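This page explains how we look after the two-arm cell at Trilport: what to check before the work starts, how to set the hands to zero, and what to do when one finger does not follow the others. I wrote it for people who already passed the safety training but never took care of the cell alone.

You need the Vasent control program on the cell computer, a 2 mm hex key, a soft cloth, a few cable ties and the log book. Plan one hour for the full procedure. When you know it well, it takes less.

## Before you switch on

1. Press the stop button and leave it pressed.
2. Look at the cables from the shoulder to the wrist on both arms. Move each arm slowly by hand, if the brakes are released, and watch if a cable becomes tight at any point.
3. Check that the backdrop is hanging well behind the table and that its lower part does not catch on a finger. The cloth is thin and it moves easily when someone walks by.
4. Wipe the tabletop. Small crumbs are enough to stop a fingertip from closing on a thin part.
5. Release the stop button, then start the control program. Please keep this order. If the program starts first, it reports a communication error and you must start it again.

Wait until both hands have finished their self-test. During this time do not touch the fingers, also not to help them.

## Setting the hands to zero

The hands lose their zero position a little with use. You will notice it when a grip that was good in the morning becomes weak in the afternoon. We set them again every Monday, and also after every repair.

Open the page "Hands" in the control program and choose one hand. Always do one hand completely, then the other. Send the command "Open", and let the fingers go out to their end position. Look at the hand from behind. The fingers should come up from the back of the hand without touching each other in the joints, and the thumb should stand free at the side.

On our hands there are lights in the fingertips, and they can shine blue. They are not all equally bright from every angle, so do not judge the hand only by them. Read the status line in the program too. 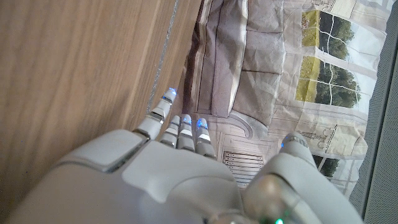

Samira Hamdan asked me to add that the status line must be read after the finger stops, because during the motion it always shows "OK", and she lost one afternoon to this. I agree with her and I changed my own checklist.

When the hand is open, press "Store open position". Then send "Close slowly" and keep your finger over the stop button. The hand closes in 9 seconds. If it takes clearly longer, one joint is probably stiff, and you should go to the part about stiff fingers before you store anything.

After the closing, press "Store closed position". The program writes both values to the hand. Do not turn off the power while it is writing. Write the two values in the log book, with your initials.

A normal closed value for our left hand is near 2,000. The last one I stored was 2,039. If yours is different by more than 200, do not store it. Open the hand and repeat from the beginning. In most cases the first try was disturbed by something simple, for example a cable lying against a finger.

## Checking the reach with the cube

Now we test if the arms and the hands work together. For this we use a small green cube. Put it near the middle of the table, with enough free space on both sides. The hands should be in their waiting positions, one at each side.

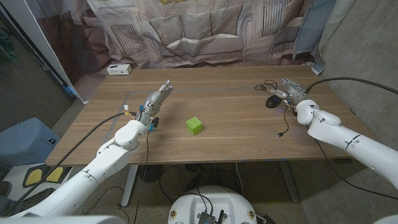

**Rizvi**
*Cell technician, Trilport*

Start the program "Cube left". The left arm must go to the cube, close the hand, lift, and put the cube back. Run it 6 times without correcting anything. Then start "Cube right" and do the same.

What you should watch for:

- The fingers arrive at the cube at the same moment. If one side pushes first, the cube turns before the grip.
- The cables at the wrist stay loose during the whole motion. A cable that pulls at the wrist changes the end position, and then people search for the fault in the zero setting.
- The cube is put down flat and does not fall the last bit.

Keep loose cables and small devices out of the path of the hands. If you need a mouse at the table, choose its place before the test and remember that the program does not know about it.

When all runs are good, write "cube OK" in the log. When one run is bad, write which one and what happened. A short note is much better than no note. In February we had a fault that came only in the last run, and without the log we would not have found it.

## When a finger is stiff

Move the arm to the service position, so that the hand is low over the edge of the table and you can see the back of it. Then press the stop button.

Bend each finger gently with your hand, one joint after another. Compare it with the finger next to it. Do not compare with the thumb, it has a different drive and always feels harder.

If a joint feels rough, clean the gap between the segments with the dry cloth. Do not use oil. Oil goes into the pads and they become slippery. If it is still rough after cleaning, check the small screw on the side of the joint. It should be tight, but you must be able to loosen it again with two fingers on the key.
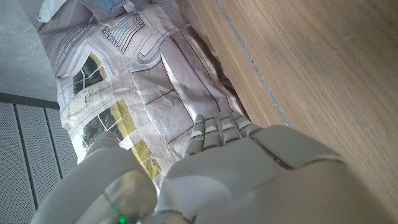
**Category: Maintenance / Hands and wrists**

After work on a joint, the zero setting must be done again for this hand, also if you only cleaned it. Then do the cube test one more time.

If the finger is still stiff, the tendon inside is perhaps worn. We do not change tendons in the cell. Take the hand off at the wrist ring, put it in the Bollitz case and mark the case with the finger and the joint. Mount the spare hand and set it to zero like described above.

## Switching off

Send both arms to the parking position and wait for the message. Close the program, press the stop button, and only then turn off the main power. Put the cube back in its drawer, and leave the log book open at the last page for the next person.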